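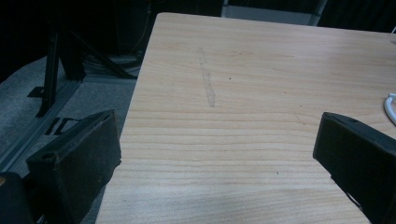
Handheld gripper jaw would not let go (long, sorry, but what a bug!)

Forum: Grippers and End Effectors
Thread started by gdow_bench

gdow_bench
Okay, I have been chewing on this one since Monday and I finally have enough to post. I love this kind of fault when it isn't my thumb involved, and this time it was my thumb.

Setup: two-finger handheld gripper, trigger on the grip, one servo driving both fingers. We use it to record demonstrations of picking and placing small stuff, and then the arm learns from the recordings. Controller is a Kusby board, firmware is the stock build plus a couple of our own patches. The whole project is called Nunudis, if you've seen my older posts.

What happened: I was between takes and reached in to wipe a fingertip pad. Trigger fully released, fingers wide open. They closed on my thumb and stayed closed. I pulled the trigger, released it, pulled it again, nothing. Jonalyn Marquez was at the laptop and killed the servo supply, and then I could back the fingers off by hand. Sore thumb, bruise under the nail, no worse than that.

The log is the fun part. Trigger reading sits happily near zero, then jumps to 265 in a single sample and stays there. Our trigger scale tops out at 255! So the mapping code got a number it should never see, clamped it to fully closed, and carried on as if all was well. Has anyone seen a trigger sensor do this?

Kat_T
Ouch. Glad the thumb is still attached.

First guess is the sensor cable. Those thin ones at the grip get flexed every time you turn your wrist. If the ground opens up even for a moment, the reading floats high. Wiggle it with the servo unplugged and watch the numbers.
– Katsuhiko Takagi

mylene_b
Love the log detail! But I'm going to be the grump. The cable may be what set it off, and it isn't the thing I'd call the fault. An out-of-range input should stop the servo. Yours treated it as a command to squeeze. You can swap cables all year and that line of code will still be sitting there.

gdow_bench
Fair, and I'm not even going to argue, because the clamp was one of OUR patches. I wrote it. It was meant to smooth out little overshoots at the end of trigger travel and it looked so tidy at the time.

Kat, I did the wiggle test this morning. Servo unplugged, fixed pose, just bending the cable near the strain relief. Got 9 jumps in 20 bends. So you were right too!

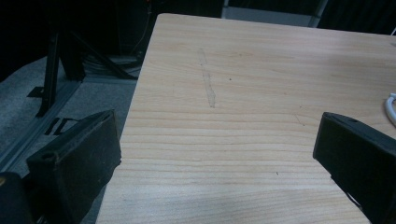 I went through the whole routine again after that with a new cable in. Open wide over the bare table, hold, lower, close on nothing, open, back up. I ran 300 cycles of it with the current limit turned way down and both hands well away from the fingers. Zero jumps. I was grinning like a kid by the end.

Alfredo P
Nice work on the cycles, but did you put the current limit back up afterward? Asking because I had a similar pinch in August and my lesson was that the limit was set for gripping a full water bottle when all I ever picked up was foam blocks. You rarely need that much squeeze. Find the heaviest thing in your task, add a little margin, and leave it there.

gdow_bench
It's staying low for now. We lose grip on a couple of the heavier parts, so I may have to creep it up. What did you end up with?

Alfredo P
Depends so much on your fingers and your pads that my number won't help you. I just lowered it until the parts slipped and came back up from there.

Kat_T
I'd disagree a bit with leaning on the current limit. With a low limit the fingers still close on you, and if you have a pointy fingertip it can still hurt. Put a real switch in the servo power line, somewhere your other hand can hit it. In the first post somebody else had to kill the supply from the laptop. What if you'd been alone in there?

gdow_bench
Yeah. That one kept me up a little. I do record alone some evenings.

mylene_b
Kat's right about the switch, and Alfredo's right about the limit, and you can do both in an afternoon. Please also fix the clamp :)

What I'd do in firmware:
Reading out of range for more than one sample: servo off, not servo open. Opening under power can catch a finger on the outside of the linkage.
Reading moves faster than a human finger can: same thing.
After a stop, no motion until the trigger has been seen fully released and you press a separate button.

Kat_T
Servo off is fine if the gearbox back-drives. Gillespie says he could push his open by hand. Some of the high-ratio ones won't budge, and then servo off means you stay pinched. I have a Rulen servo on my bench that locks solid with the power off. For that one I want a slow, weak open.

mylene_b
Hm, okay, I hadn't thought about the locking ones. I still don't like powered motion right after a bad sensor reading, but I see the problem. Maybe a mechanical release?

Alfredo P
The Padilla style quick-release pin would do it. Pull the pin, finger swings free. A pain to print, though, mine took several tries before it stopped falling out during takes.

gdow_bench
Oh, I like the pin a lot. Going to try drawing one tonight.

Where things stand: new cable is in with a proper loop of slack at the grip, the clamp patch is gone, and out-of-range now cuts the servo. Rate check is written but it trips when I snap the trigger fast, so the threshold needs work. Power switch is ordered. Until it's fitted, no solo recording, and wiping pads happens with the supply unplugged.

Jonalyn also asked whether the earlier recordings are any good, and that's a great question. If the trigger was jumping before Monday and I missed it, some of those takes have fingers closing that I never asked for. I'm going to scan every log for anything over 255 and pull those takes before the next training run. If anyone has a script that already does this for Kusby logs, please shout!

Kat_T
I have one, it's ugly but it works. Look for single-sample steps as well as the high values, a half-open ground can land anywhere in the range. Sending it over.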